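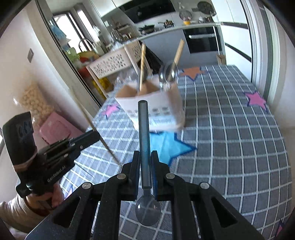 *Spoons and chopsticks getting sorted on the starry tablecloth.*

**The great cutlery sort-out**

If you came to the shared kitchen in January and spent ten minutes hunting for a spoon, this one is for you! The Trudska supper club has finally tackled its cutlery, and I am more pleased about it than any grown adult should be.

It all started with the noodle night. We had 27 people booked in, two big pans of broth on the go and a drawer so full that it would only open as far as your knuckles. Dalva Furtado got her hand in sideways and came out with a whisk, a bottle opener and one chopstick. One! We managed in the end (thank you to everyone who ate with a fork and kept quiet about it), but it was plain that something had to change.

So we emptied everything out on the table and had a proper look. There were 53 chopsticks, which you will notice is an odd number, so somewhere in the neighbourhood there is a lonely one behind a sofa. If it's yours, please bring it home. The wooden ones that had gone rough at the tips went out, and so did a bundle still in paper sleeves that had gone a bit musty. The rest were washed in hot water with a drop of washing-up liquid, rinsed well and left standing up with the tips in the air.

That last bit is Lajos Szabó's rule and I'm a complete convert. He always stood his chopsticks up to dry, never flat in a heap, and I can't think why I spent years doing it the other way. They dry right through, they don't get that grey look at the ends, and you can pick out a matching pair without tipping the whole lot over.

The same goes for spoons. Soup spoons are wide in the bowl and they nest together in a drawer and stay damp in the middle. Stand them up with a little space between them and they're much easier to grab when you've got a ladle in the other hand. 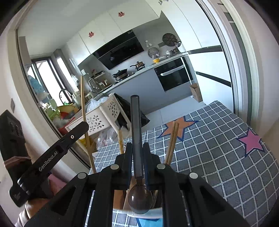
*A dark grey spoon and some wooden chopsticks, with the stove and the red double-happiness papercuts behind.*

A white storage box with a piece of cardboard down inside makes a very good sorting place, by the way. I know you can buy fancy bamboo dividers, and they are lovely, but a bit of box cut to size costs nothing and you can change it whenever it gets tatty. Jerome Catacutan has been cutting his from cereal packets. Mine are from something sturdier and have lasted all spring.

A few things we have settled on for club nights:

- Chopsticks go back in pairs. If you can't find the partner, leave the single one by the sink.
- Clear plastic spoons get washed by hand with a soft sponge. The green scourer leaves them cloudy.
- Nothing goes away until it's dry, even if you're the last one out and want your bus.
- Serving spoons hang up. They do not go in with the small ones, however neatly they seem to fit.

Botond Szekeres has also asked me to say that the good ladle is still missing. It has a long handle and a slight bend in it, and he is very fond of it.

Our next noodle night is on 11 June 2021, doors at six. Dalva is making her ginger broth again – the one with the crispy shallots – and there will be a mushroom version too. Bring your own bowl if you have a favourite, and a tub for leftovers. You won't need to bring chopsticks. We have plenty, and I can tell you where every one of them is!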